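La recette de la grand-mère Tannous

1. Le dossier

Malcolm Furnival ne croyait pas aux grands-mères. Pas à celles des boulangeries, en tout cas. En onze saisons passées à relire des histoires de marques pour le compte d'un cabinet de Wundthorpe, il en avait enterré une bonne vingtaine, toutes veuves, toutes levées avant l'aube, toutes mortes en laissant un carnet taché de beurre.

Celle de la maison Tannous s'appelait Anda. D'après la brochure, elle avait traversé les montagnes avec une marmite, s'était arrêtée à Sevau parce que la neige bloquait la route, et y avait vendu jusqu'à 300 beignets par jour aux ouvriers du tunnel. Malcolm souligna « montagnes », puis « neige », puis « tunnel ». Il chercha Sevau sur une carte et trouva un bourg posé au milieu des betteraves, à trente-deux mètres d'altitude.

Il appela le siège. On lui passa une certaine Flurina Tanner, responsable de ce qu'elle nomma le patrimoine.

– Il n'y a pas de tunnel, dit Malcolm.
– Il y en a eu un.
– Dans les betteraves ?
– Venez voir, dit-elle.

Il détestait qu'on lui dise de venir voir. En général on lui montrait un tablier sous verre, et il fallait prendre un air ému devant un tablier.

Il prit quand même le train d'avril, celui qui s'arrête partout.

2. Sevau

Flurina Tanner l'attendait devant la gare avec un parapluie qu'elle n'ouvrit pas, malgré la pluie. Elle marchait vite. Elle ne lui demanda pas s'il avait fait bon voyage, et il lui en sut gré, tout en notant que c'était peut-être une technique.

La boutique occupait l'angle de la place. On y avait refait les murs en jaune, un jaune d'autrefois qui devait dater de l'automne. Au fond, une porte donnait sur un escalier, et l'escalier sur une pièce pleine de classeurs. Elle en posa quatre devant lui.

– Les comptes, dit-elle. Farine, sucre, saindoux. Cherchez la neige si vous voulez.

Il chercha. Il trouva des sacs de farine, une dette envers un marchand de bois, le prix d'un âne. Il trouva aussi, à la date où la vieille Anda était censée nourrir un chantier entier, une colonne de chiffres si maigre qu'elle n'aurait pas nourri l'âne.

– Elle vendait très peu, dit-il.
– Elle vendait très mal. Ils étaient mauvais, ses beignets.

Malcolm releva la tête. En onze saisons, on ne lui avait encore jamais servi ça.

– Alors pourquoi la brochure ?
– C'est une agence qui l'a écrite. Ils ont demandé s'il y avait des montagnes dans la famille. Mon oncle a dit qu'il skiait. 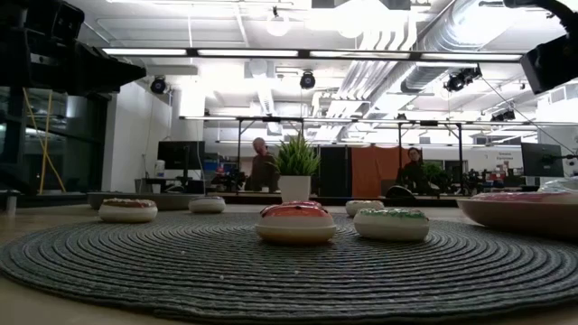
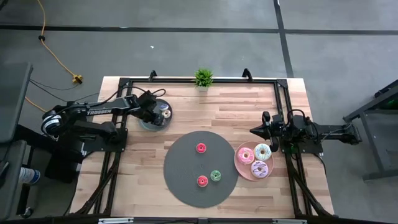 3. Le tunnel

Restait le tunnel. Elle tint à le lui montrer, et ils sortirent par l'arrière, entre deux rangées de poireaux. Au bout du champ, sous des ronces, il y avait un trou. Malcolm l'examina avec toute la bonne volonté dont il était capable. Il devait faire quatre mètres de long. On voyait le jour de l'autre côté.

– C'est un égout, dit-il.
– Un passage à moutons. Il a fallu deux hommes pour le creuser, un père et son fils. Ils ont mangé des beignets. C'est dans le deuxième classeur, page du mois de mars, ils n'ont pas payé.

Il s'accroupit. Ses chaussures prenaient l'eau. Il pensa à la phrase de la brochure, « les ouvriers du tunnel », et dut admettre qu'on pouvait, grammaticalement, la laisser.

– Vous m'avez fait venir pour que je coupe tout, dit-il.
– Je vous ai fait venir pour que quelqu'un d'autre que moi le sache.

Il se méfia de cette réponse. Elle était trop bonne. Il se demanda si elle ne la disait pas à tous les relecteurs, devant le même trou, avec le même parapluie fermé, et s'il n'était pas en train d'assister à la naissance d'une histoire plus rentable que la première : la maison qui avoue, la grand-mère sans talent, le tunnel ridicule. Les gens adoreraient. On en vendrait 1000 dès l'ouverture, avec un petit mouton sur la boîte.

– Et la marmite ? demanda-t-il.
– Quelle marmite ?
– Celle de la traversée.
– Ah. Elle est en vitrine. Elle a été achetée à Wundthorpe, je crois. J'ai le reçu.

Le train du retour partait à six heures. Dans le compartiment, Malcolm ouvrit le sac en papier qu'elle lui avait glissé dans la main au dernier moment, sans commentaire. Il renifla le beignet, le retourna, chercha dessous une étiquette. Puis il mordit.

Il était très mauvais. Sec au bord, cru au centre, avec un arrière-goût de saindoux qui ne pouvait pas s'inventer en agence.

Il sortit la brochure, raya les montagnes et la neige, et garda longtemps le stylo au-dessus du tunnel. À la gare suivante, il mangea le reste.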